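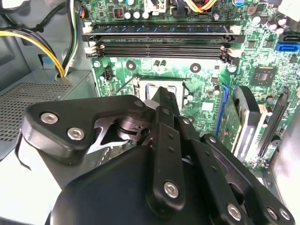
Ticket 3886
Site: Grollville
Opened: August 28, 2024
Status: Pending parts

Desktop powers off 2 to 5 seconds after the button is pressed. No POST, no beep codes.

Reseated 24-pin and CPU power connectors. No change.
Removed all memory, tried one module per slot. No change.
Cleared CMOS. No change.
Swapped power supply with the unit from ticket 1733. Same fault.

Board suspected. Replacement requested from Fallach stores, order 932. Data drive pulled and tagged.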